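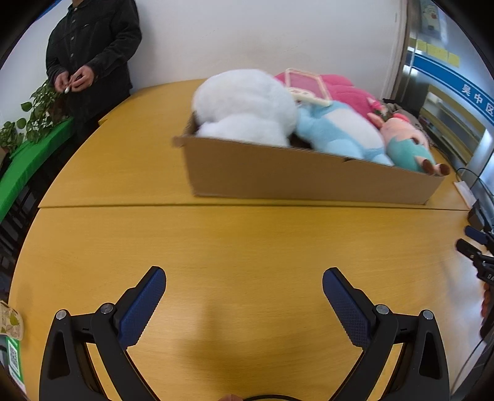
Jaws open, the box of plush toys on the far side of the table.

Hand-held gripper doesn't fully release soft toys after a long session

Posted by Mechthild Grabner

I'm hoping someone has seen this before. We record pick and place work with hand-held grippers, two people at one table, moving plush toys in and out of a shallow cardboard box. The files go to a project called Tamis, where they get used to train an arm. Hard objects have given us no trouble. With the plush we have a fault I can't pin down.

The jaws close fine. When I let the trigger go they open most of the way and then stop short of the full width. By eye you'd hardly notice, but the log does. Fully open should read 2838 on our encoder and it comes back at 2210. After that every grasp in the file is offset, and the checker throws the whole recording out. I lost a full morning in July that way.

What I've tried so far:

Restarting the recorder. The number goes back to 2838, then drifts again later on.
Swapping the cable. No change.
Wiping the pads with a dry cloth. Maybe a bit better, but I could be imagining it.
Swapping the left and right grippers between operators. The fault stays with the gripper and doesn't follow the person.

It shows up most when both of us hold the same toy, one from the top and one from the sides. The cloth bunches up and you end up squeezing harder than you meant to. Last time the other gripper's finger was pinched against mine and I got my knuckle caught in the linkage as well. It only left a mark, but I'd like to sort that out too.

Is this a calibration problem or a mechanical one? And is there a safe way to open the jaws by hand when they stop short?

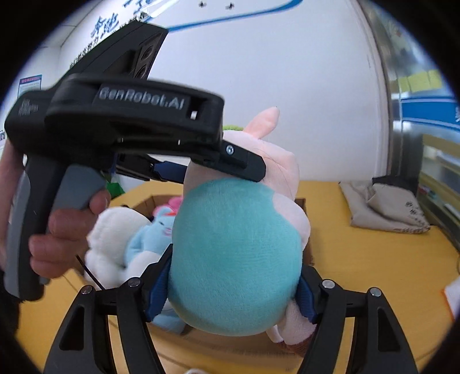 Alois Hofstetter

Mechanical first, then calibration. If it were only calibration, a restart wouldn't bring it right for a while and then let it slip again.

Plush sheds. The fibre works its way off the pads and winds around the pivot pins where the short links join the long arms. You can't see it from the front. Unplug the gripper, hold it under a good lamp and look at each pin from the side. On ours I pulled out a ring of fluff with tweezers that was packed in hard enough to act as a stop. A dry cloth on the pads won't reach any of that.

The reason a restart seems to fix it is that a lot of these recorders take whatever position the jaws are in at power-up and call it fully open. So your 2838 after a restart may be false. Check it against something physical. We cut a wooden spacer to the full opening and try it between the pads before each session. If the spacer doesn't go in, you don't record.

Order I'd do it in:

Power off and pull the cable.
Clean the pins with tweezers and a soft dry brush. No oil — it holds the fibre and you'll be back where you started within a week.
Work the jaws open and closed by hand, slowly, and feel for a catch.
Plug in with the jaws fully open against the spacer, then zero it.
Log ten empty open and close cycles before you touch a toy.

We clean every 70 grasps on plush now. On hard objects we go 2000 and I've never found anything in there.

As for opening stuck jaws, never with your fingers between the links. Push outward on the flat ends of the pads with the handle of a screwdriver, power off. If two grippers are on the one toy, agree out loud who lets go first. We say "mine" and "yours" and that has been enough to stop the pinching.

If it still stops short with clean pins, look for a bent link. Lay the jaw flat on a sheet of glass and see whether it rocks.

Steiner

Had something similar, turned out to be the return spring. Try a new one.

Mechthild Grabner

Thanks both. Fluff on two of the pins, quite a lot of it. Cleaned it out, zeroed it fully open and the empty cycles all came back at 2838. I haven't run a long session on it yet. Steiner, did your spring look worn or did you only find out by replacing it?

Steiner

Looked fine. Only knew once the new one was in. They're cheap, I'd keep a spare in the drawer.

Alois Hofstetter

Good to hear. Do throw out the July files from that gripper, including any that passed the checker. If the zero was taken with fibre in the pins, the numbers will look right and the widths will be wrong.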